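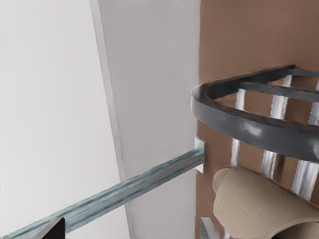
図1 シミュレーション環境のレンダリング画像。右側に湾曲したレールをもつコーナーラックと巻いたベージュのタオル、手前に青灰色の棒材。

手先視点画像を用いたタオル取り出し動作の学習における遮蔽の影響
プロジェクト演習 最終報告書(Bamberg班)

概要
本プロジェクトでは、壁付けのラックからタオルを取り出す動作をシミュレーション上で模倣学習し、手先視点画像に生じる遮蔽が方策の成否に与える影響を調べた。学習には1100エピソードの実演データを用い、遮蔽の生じ方を変えた4条件で評価した。静止した棒材による遮蔽は、把持点の推定よりも接近開始時の進行方向の決定に強く影響した。また、短い画像履歴を入力に加えることで、棒材の手前で停止する失敗は減少したが、ラックのレールに対する接触は減少しなかった。

1. 背景と目的
室内の片付けや取り出しを対象とした操作学習では、固定視点と手先視点を併用する構成が多い。手先視点は対象に近い位置から観測できる反面、視野が狭く、途中にある細長い構造物の影響を受けやすい。とくに棒材や枠は、画像上では大きな面積を占めるが、実際に通過を妨げる範囲は小さい。方策がこの差を区別できるかどうかは、成功率のみからは判断しにくい。
中間報告の時点では、机上に置いた布の把持を課題としていた。この課題では遮蔽がほとんど発生せず、比較対象の構成間に差が見られなかった。そこで後半では対象をラック内のタオルに変更し、周辺の構造物を含む環境で再度データを作成した。
目的は次の2点である。
(1)遮蔽の発生箇所と失敗の種類の対応を明らかにする。
(2)画像履歴の追加が、どの種類の失敗に有効かを確認する。

2. 環境
2.1 シーン
シーン群は班内でMirksideと呼んでいるものを使用した。壁面、パネル、棒材、ラック、タオルを基本要素とし、それぞれの位置と外観を一定の範囲で変化させる。図1のシーンでは、淡い灰白色の壁と茶色の壁の間に白いパネルがあり、棒材がパネルと茶色の壁の境界付近の取付金具まで延びている。視点はラックに近く、タオルは画像の右下に位置する。この種の視点では、棒材が画像下半分を斜めに横切り、タオルの位置とは別の方向に強いエッジを作る。
壁とパネルには模様を付けていない。模様を加えると、方策が背景の特徴から自己位置を推定する可能性があり、遮蔽の効果と分離できなくなる。一方、金属部品には反射を残した。初期の試験で反射を無効にした場合、レールの境界が過度に明瞭になり、課題が容易になりすぎた。

2.2 タオルのモデル
タオルは変形体として扱い、巻いた状態を初期形状とした。布の全自由度を計算する方式は、棒やレールとの接触が重なると不安定になった。最終的には粗い粒子モデルで接触を計算し、表示用の細かい形状をそれに追従させる方式とした。表示形状と接触形状の間にはわずかなずれが残る。このずれにより、画像上では指が布に触れているように見えても、接触判定が成立しない場合がある。評価では接触形状側の判定に統一した。

2.3 座標系と行動
行動は手先座標系における並進と回転の増分、および開閉指令とした。世界座標系での増分も試したが、ラックの取り付け方向を変えたシーンで性能が大きく低下したため採用しなかった。増分には上限を設け、上限を超えた指令は方向を保って縮小した。

3. データ作成
3.1 実演の収集
実演データは遠隔操作ではなく、半自動の生成器Esonで作成した。Esonは、シーンの真値を参照して経由点を配置し、経由点間の軌道を補間する。棒材の上側を通る経路と下側を通る経路の両方を候補とし、干渉のないものから一つを選択する。干渉の有無は手先だけでなく、手首より先の全形状について検査した。
生成した軌道のうち、タオルがラックから完全に離れ、かつ規定時間のあいだ保持されたものを成功とした。学習に使用したのは成功軌道のみで、総数は1100エピソードである。
収集の途中で、上側経路の割合が著しく高いことが判明した。経路選択の評価項目に手先の移動距離のみを用いていたことが原因である。評価項目に姿勢変化量を追加し、最初から収集をやり直した。やり直し前のデータは本報告の結果に含めていない。

3.2 画像の前処理
入力画像には色調の変動と小さな平行移動を加えた。左右反転は用いていない。ラックの設置側と行動の符号が対応しており、画像のみを反転すると教師信号と矛盾する。行動も同時に反転する方法はあるが、指の開閉機構が厳密には対称でないため見送った。

4. 学習方法
方策はHamdanと名付けた構成で統一した。画像特徴を畳み込み型の符号化器で抽出し、関節状態と結合したのち、一定区間の行動列を出力する。出力した行動列は全て実行せず、前半を実行した時点で再度推論する。
比較したのは次の構成である。
構成A 現在の手先視点画像のみを入力とする。
構成B 現在の画像に加えて、直前の短い履歴を入力とする。
いずれも、固定視点画像は使用していない。学習は乱数の種を変えて3回行い、種ごとに独立に評価した。最適化の設定と更新回数は両構成で同一である。構成Bは入力数が増える分だけパラメータ数が多いが、符号化器の重みを時刻間で共有し、差を小さく抑えた。

5. 評価条件
評価は以下の4条件で行った。
条件1 棒材なし。ラックとタオルのみを配置する。
条件2 棒材あり。初期視点ではタオルと棒材が画像上で重ならない。
条件3 棒材あり。初期視点でタオルの一部が棒材に隠れる。
条件4 棒材あり。接近の途中で、ラックのレールまたは縦方向の部材がタオルを隠す。
各条件の試行数は500とし、両構成に同じ初期状態の組を与えた。失敗は、停止、棒材への接触、ラックへの接触、把持失敗、保持中の脱落に分類した。一つの試行で複数の事象が起きた場合は、最初に起きたものを記録した。この数え方では後段の失敗が少なく見積もられるため、分類結果は失敗の総合的な起こりやすさを示すものではない。
図1の視点は条件2の説明に適する。棒材は画像の広い範囲を横切るが、タオルの見えている領域とは離れている。左下には暗色の角張った形状があり、棒材の下端付近に重なる。指先と思われるこのような形状の画像上の領域は、前処理でマスクしなかった。

6. 結果
6.1 条件間の比較
構成Aでは条件1の成功率が最も高く、条件2がこれに次いだ。条件3と条件4はともに低下したが、失敗の内訳が異なっていた。条件3では接近開始直後の停止が多く、条件4ではラックへの接触が多かった。
条件2は、タオルが隠れていないにもかかわらず条件1より低い値となった。失敗軌道を確認したところ、棒材の長手方向に沿って手先を動かし続け、タオルから離れていく例が含まれていた。画像上の強い直線が進行方向の手がかりとして利用されていると考えられる。棒材の色を壁に近づけた追加試験ではこの挙動が弱まった。ただし、追加試験は試行数が少なく、条件間の比較表には加えなかった。

6.2 履歴の効果
構成Bでは、条件2と条件3の停止が減少した。停止の減少は3回の学習の全てで確認された。上側経路と下側経路のどちらを選択するかが早い段階で定まり、途中で反転する軌道が少なくなった点が構成Aと異なる。
条件4では構成間の差が種ごとのばらつきに埋もれた。履歴に含まれる時間幅が短く、レールの陰に入る前のタオル形状が入力から失われることが一因と推測される。履歴を延ばした構成も一度学習したが、訓練誤差が低い一方で閉ループの動作が不安定になり、停止中に同じ行動を出力し続ける傾向が強まった。

6.3 把持失敗の内訳
把持失敗の多くは、タオル端部の外側を挟む例であった。丸められた端部は表面の向きが連続的に変わり、指の閉じる方向と布の面の関係が小さな位置誤差で変化する。接触形状と表示形状のずれも影響している可能性があるが、本実験では両者を分離できていない。
保持中の脱落は、引き抜きの後半に集中した。布がレールの内側に引っ掛かった状態で並進を続けると、摩擦力が保持力を上回る。Esonの実演では真値を用いて引き抜き方向を調整しており、方策側にはこの調整に必要な情報が十分に与えられていない。

7. 考察
条件2の結果は、遮蔽率だけでは視点の難しさを表せないことを示している。対象が見えていても、細長い部材の向きと必要な移動方向が異なる場合には、方策の行動が部材の向きに引かれる。評価用のシーンを選ぶ際は、対象の可視面積に加えて、主要なエッジの方向も記録すべきであった。
履歴の追加が停止に有効であった理由としては、視差の利用と経路選択の保持の二つが考えられる。本実験の構成Bではどちらも可能であり、寄与を切り分けることはできない。過去の画像を与えず、選択済みの経路のみを離散値で与える比較が必要である。
データ生成器に由来する制約もある。Esonは観測できない情報を使用して軌道を決めるため、同じような画像に対して異なる行動が対応する場合がある。行動列を出力する方式はこの多義性をある程度緩和するが、再推論の境界で選択が切り替わる問題は残った。実演の生成時に、手先視点から得られる情報の範囲で経由点を決める処理を加えれば、成功軌道の数は減っても学習には適したデータになると予想する。

8. 制約
実機での検証は行っていない。布の物性値は目視で調整したもので、特定の素材の測定に基づかない。また、手先に働く力を入力に含めておらず、レールへの接触を検知して後退する動作は学習の対象外である。
タオルは全て巻いた状態で配置した。畳んだ状態や垂れ下がった状態では、端部の見え方と有効な把持方向が異なり、今回の分類をそのまま適用できない。

9. 今後の作業
引き継ぎ先の班では、次の順で作業を進めることを推奨する。
(1)表示形状と接触形状のずれを時刻ごとに出力する機能を追加する。
(2)条件2について、棒材の角度を独立に変えた評価を行う。
(3)経路選択のみを与える構成を学習し、構成Bと比較する。
(4)手先の力を入力に加え、条件4を再評価する。
評価スクリプトはMirksideのシーン定義と同じ場所に置いてある。旧版のシーン定義を読み込むと棒材の断面寸法が既定値に戻るため、読み込み時に版番号を確認すること。学習済みの重みは構成ごと、種ごとに分けて保存した。やり直し前の実演データは別の領域に残しているが、経路の偏りがあるため学習には使用しないこと。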